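Should the Department Buy a Second Two-Armed Robot? A Budget Review
Student project report, Clarkton campus

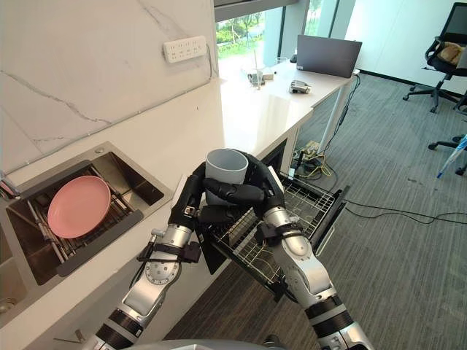 We started this project in November expecting to recommend the purchase. The department already has one two-armed robot doing kitchen work, mostly dishes, and the proposal on the table was to buy another so that two student groups could work in the same term. The supplier, Wragg, sent a quote that looked reasonable on the first page. My job was the money side, and I came away a lot less sure than I went in.

1. What the quote leaves out

The quote covers the arms, the base and a pair of standard grippers. It doesn't cover multi-fingered hands. Anyone who wants to handle cups and plates the way the current group does will want the hands, and they are a separate line from a separate firm, Pudden. The two quotes were never put side by side before we did it. Wragg's brochure shows the fingered hands on nearly every page, and you have to read the notes at the back to learn they are extra.

Small parts are missing too. Mounting plates, spare cables and one set of replacement fingertips came to $2643 on our list. That is not a big number next to the arms, but it had no budget line at all, and the request form treats anything over $1000 as a purchase that needs its own approval.

2. Service

Wragg offers a service plan for 24 months. After that the price is "to be agreed," and I asked twice what that means without getting a figure. The nearest repair shop is in Pritambridge. Shipping an arm there and back is at our cost, and the plan says nothing about a loaner. I would not sign this without a written price for the third year.

3. Do we need two?

The case for a second robot rests on the claim that the first one is always booked. I went through the sign-up sheet for eight weeks. The afternoons are full. The mornings are mostly blank, and a fair number of the afternoon slots were signed for by groups that were still writing code and could have done it at a desk. To be fair, students have classes in the morning - I do too - and a blank slot on paper is not always one that people can use. But it is a much cheaper problem to fix than the one we were asked to solve.

Room is the other question. A second robot needs a second counter, sink and dishwasher if it is going to do the same work, and the proposal prices none of that. If it shares the kitchen, the two groups will still be taking turns.

4. Recommendation

Wait one term. Try a booking rule with a limit on afternoon slots per group. Buy the spare parts now, as they are needed either way. Ask Wragg and Pudden for one combined quote with the later service price in writing - and if they won't give it, ask somebody else.

I did not look at leasing, and I did not compare other makes. Both should be done before this comes up again.

Comments

Our group was one of the ones "still writing code." You can't test a grasp from a desk, so half of those slots were real work. Otherwise fair.

Did you ask if the fingertips can be bought singly? We only ever need one or two at a time.

Agree on the service price. Same thing happened with the laser cutter.

Related reports
Leasing or Buying: Shared Lab Equipment at Clarkton
A Booking System for the Teaching Kitchen
What Our 3D Printers Cost to Keep Running
Storage Space Survey, Second Floor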